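# Bresside workshop changes the way it looks after its hand grippers

The robotics workshop at Bresside has started a new care routine for the hand-held grippers of its cloth-handling cell. The routine was prepared together with the maintenance firm Hurkeck and came into use in July.

Until now the grippers were serviced only when an operator reported a fault. Under the new plan, each pair is checked after 50 hours of work, and the finger pads are replaced after 2000 closings. The workshop keeps a paper card for every gripper, on which the closings are written at the end of each shift.

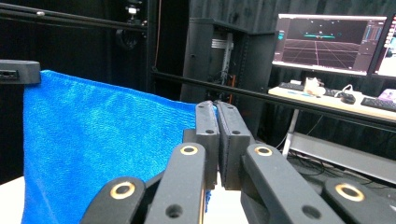

The check itself has 11 steps and is done with the cell switched off. The technician wipes the dust from the arms, moves each joint by hand and feels for play at the bushings. After this the jaws are closed slowly, and the two pads must meet along their full height. If one pad leans too far, its screws are loosened and the pad is set again with a thin steel gauge. The grip strip on the inner face is changed when its edge begins to lift.

According to the workshop, most of the earlier stops were caused by small things such as a loose pad or a tired cable. A soft cloth shows such a fault quickly, as it slips out of jaws which can still hold a box very well.

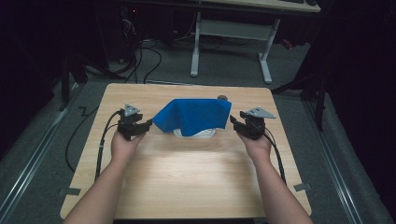
Cables are now part of the check too. They are bent gently near the plug while a second person watches the signal on the screen, and any cable which loses the signal is taken out of use the same day. The marker plates on top of the grippers are tightened last, and a short calibration must follow before the cell may work again.

Spare pads are supplied by Sitthichai, in boxes of 400. The workshop says that one box should be enough until next summer.

A second cell, in Dadari, will take over the same routine when its staff have finished their training. The check list will be translated for them, and the order of the steps will stay the same in both places.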